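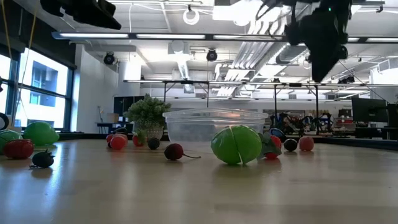
Generalización en agarre: ¿alguien se cree el resultado de Clisik?

Foro > Manipulación > Artículos y resultados
6 respuestas

mihret_lencho
Abro hilo porque llevo desde mayo oyendo hablar del método y sigo sin verlo claro. Resumen para quien no lo haya leído: entrenan la política con 2,118 demostraciones sobre comida de juguete, mezclan recipientes y distractores en la mesa, y luego dicen que "generaliza a objetos no vistos". Los objetos no vistos son 9. Todos de plástico, todos del mismo estilo de juguete. A mí eso me parece interpolar entre un tomate rojo y otro tomate un poco más anaranjado.

jotis41
Yo no sería tan duro. Un melón grande y brillante con la junta a la vista y una cereza con el rabito tumbado en la mesa no se agarran igual ni de lejos. En tamaño hay bastante variación.

mihret_lencho
En tamaño sí. En masa, fricción y rigidez, ni idea, porque no dan ninguna de las tres. Un tomate de verdad se aplasta. Quiero ver el mismo experimento con uno maduro.

voyle_i
Lo que me chirría es la métrica. Cuentan como éxito que la pieza acabe dentro del recipiente transparente, sin mirar cuántos intentos hicieron falta. En el apéndice hay episodios con 6 reintentos y figuran como éxito. Con ese criterio mi política vieja también queda estupenda.

Gronow
Voyle, eso está dicho en la sección de evaluación, no lo esconden. Y la comparación con Kident usa el mismo criterio para los dos, o sea que la diferencia relativa vale.

voyle_i
Vale si los dos reintentan con la misma frecuencia. Si uno insiste más porque tiene un límite de tiempo más largo, gana por insistir. ¿Dónde está el límite de Kident? Lo he buscado y no sale.

vinh.tu
A ver, he reproducido una parte con el código que publicaron (la rama pequeña, sin preentrenamiento). Me salen bien los tomates y los melocotones, y se me hunde con las piezas oscuras: ciruela casi negra, berenjena negra. Con la pinza también negra, sospecho que el codificador visual las confunde cuando están juntas. Lo he probado 41 veces por objeto con las luces fijas. No lo publico como refutación, mi mesa brilla mucho y los reflejos de las lámparas no ayudan.

Gronow
Eso ya es más interesante que la discusión de la métrica. ¿Has probado a cambiar la exposición?

vinh.tu
Todavía no. Sin tocar nada más, lo primero sería repetir con un tablero mate. Subiré la tabla cuando la tenga, con los reintentos aparte para que Voyle no se queje.

voyle_i
Me quejaré igual. Pero pon también el límite de tiempo, por favor.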